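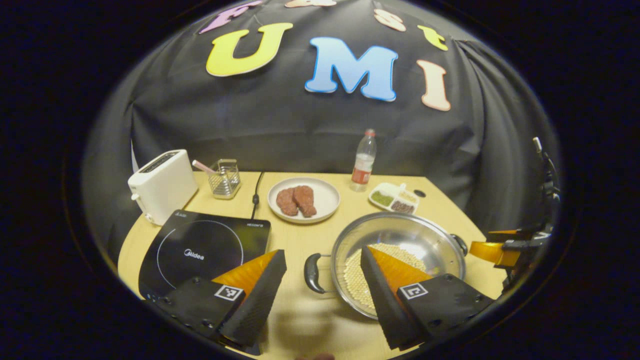

Heat does most of the work in a kitchen, and different machines make it in different ways. Some glow, some burn gas, and some use magnets. A white toaster with two slots and a black induction cooktop can sit on the same table and both plug into the wall, but they heat food in ways that are not alike. The dashed white circle on the cooktop shows where the pot goes.

How a toaster works

Inside each slot of a toaster there are thin wires. When you push the lever down, electricity runs through the wires. The wires resist the electricity, and this makes them hot enough to glow orange. The heat travels across the small gap to the bread and dries out the surface. Then the surface turns brown. Never put a fork or a knife in a toaster – the wires can give you a dangerous shock.

How an induction cooktop works

Under the smooth top is a coil of copper wire. Electricity in the coil makes a magnetic field that changes direction very fast. You can't see it or feel it. When a steel pot that a magnet can stick to stands over the coil, the field makes small electric currents in the bottom of the pot. The currents heat the metal, and the metal heats the food.

Not every pot works. Glass and plain aluminum do nothing on most induction cooktops. Some stainless steel works and some doesn't. To find out, hold a fridge magnet against the bottom of the pot. If it sticks firmly, the pot should work.

Is the top hot?

The cooktop does not make its own heat the way a toaster wire does, but the hot pot warms the glass under it. The glass can stay hot for a while after the pot is gone, so keep your hands off.

Which foods need heat?

Raw meat must be cooked all the way through to kill germs. Dry beans are hard and have to be boiled in water until they are soft. Most kinds are soaked first. Bread is already baked, so toasting only changes the outside.

Words to know

Coil: wire wound around and around in loops.
Current: electricity that is moving.
Resist: to make it harder for something to pass through.

Plovardale Children's Library, Science at Home, page 16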